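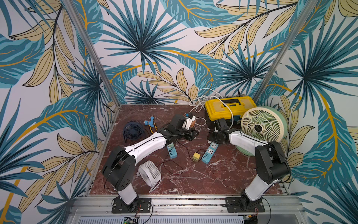
The town library in Zoltudby lent 3,239 items last November, and 2,475 of them were books. The council wants to cut its evening hours anyway, on the grounds that people can now borrow from a screen at home. I think the council is wrong.

A screen is fine for someone who already knows the title. Most people I meet at the library don't. They come in after work, look along the returns cart, and leave with something else. Closing at 5 shuts out anyone who has a job in Vonov and rides the bus back. 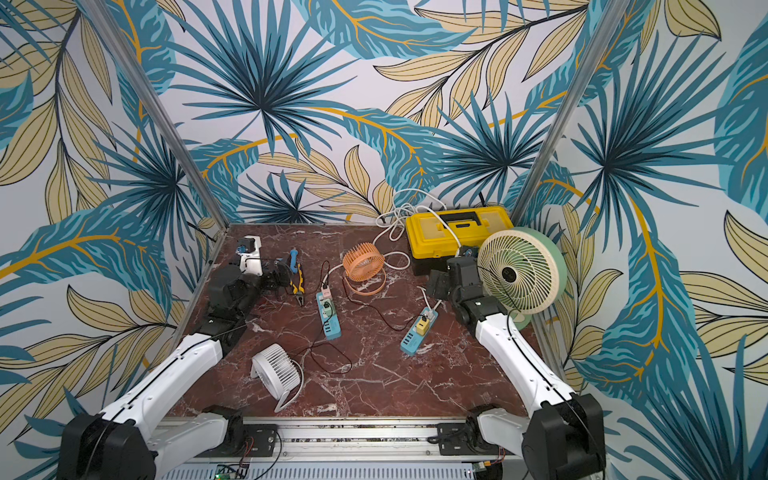
Photo: Kirstin Drummond

The savings are small, too. The plan drops two evenings a week and keeps the heat on regardless, as the clinic upstairs stays open until 8. What we would lose is the only warm public room in town where you don't have to buy a coffee.

Skasari tried the same cut and went back to late hours within two years. Its council could at least say it didn't know better. Ours has the results a short drive away - and should read them before the vote on 18th January.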